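Building a small arm at home: notes for week 5

Padero evening workshop. Bring these with you on Monday, plus your own notebook.

Last week we got as far as everyone's base turning left and right without falling over, so this week is all about where the arm lives and how it finds its way about. I know some of you were hoping to get straight to picking things up. We will get there, I promise, but the mounting comes first and I'm going to be boring about it.

1. The base

I built my first arm (the Aneck, which a few of you have seen in bits in my garage) on a scrap of shelf held down with one clamp. It worked fine until the arm reached out straight, and then the whole lot tipped up at the back and the gripper went nose first into the table. An arm at full stretch is a lever, and the thing it's trying to lever up is your base. So bolt it down. Four bolts, one near each corner, with big washers underneath so they don't pull through the wood.

Helmut Vogler asked last time whether glue would do. For a very light arm, maybe, but you'll want to take it off again. I've had mine off the block more times than I care to remember!

Do the bolts up a bit at a time, going corner to corner, and then lean on the block with your hand. If you can feel any rocking at all, find out where it's coming from before you plug anything in. Mine turned out to be a bit of grit under one edge, and I spent a whole evening blaming the motors.

2. Try it in the simulator first

We're using Wismont for this, same as before. Load the workshop room, put your arm on the table and run your moves there before you try them on the real thing. Breaking an arm in Wismont costs you nothing and takes a second to put right. Breaking one in the garage cost me a gearbox and a fortnight of waiting.

Things to set before you press go: the height of your table, the weight of whatever you're lifting, and how far each joint is allowed to turn. That last one catches people out every time. If you leave the limits wide open, the simulated arm will happily fold itself through its own elbow and tell you all is well. 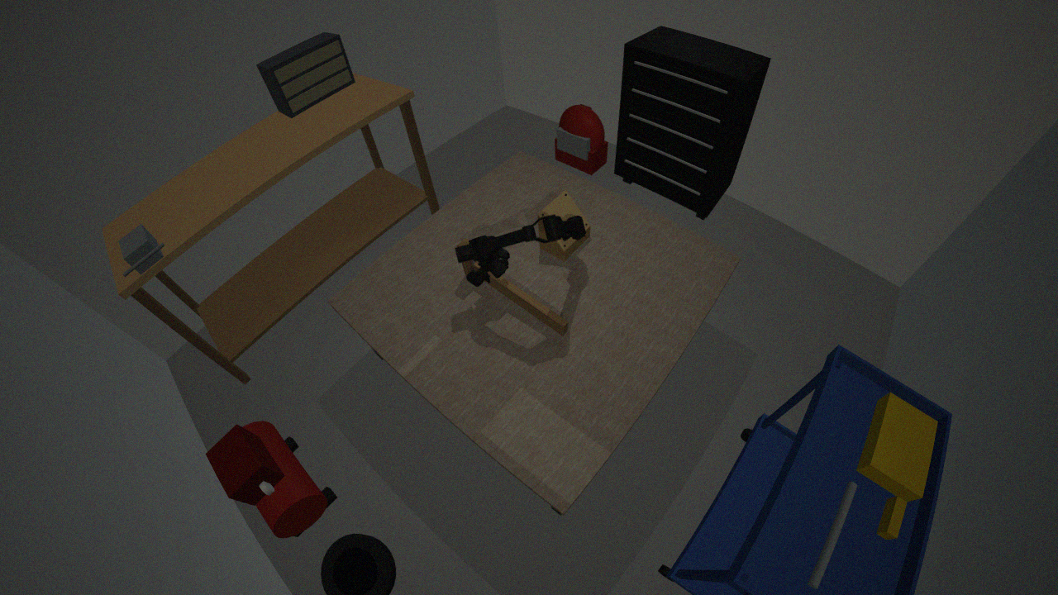
Start slow. I run everything at 20 per cent speed the first time, even moves I've done before, and only turn it up once I've watched the whole thing through. Lutz Böttcher goes straight to full speed and has replaced more gears than the rest of us put together, so take your pick.

3. Picking up a long piece

A long bar is harder than a cube. Grip it at one end and the other end droops, and the jaws have to fight that droop the whole way across. Find the balance point with your finger first, mark it with a pencil, then aim for the mark.

The order I use:
Move to a spot well above the bar, jaws open.
Turn the wrist so the jaws close across the bar.
Come straight down, slowly.
Close, wait a moment, then lift a tiny amount and stop.
Look at it. If it's tilting, put it down and shift your grip.

That short stop is worth having. My move file from the Aneck has 42 steps in it and a good few of them are just waiting.

4. Cables

Leave a loop at every joint, big enough for the joint to go all the way round to its limit. Then tape it, run the arm to both ends by hand with the power off, and see what pulls tight. The Kröger notes have a drawing of this on the back page - have a look if you're stuck.

For next time

Get your base bolted down, run the long bar move in Wismont until it goes through cleanly three times in a row, and write down your joint limits. If your arm does something odd, save the file before you change anything and bring it along. I do like an odd one.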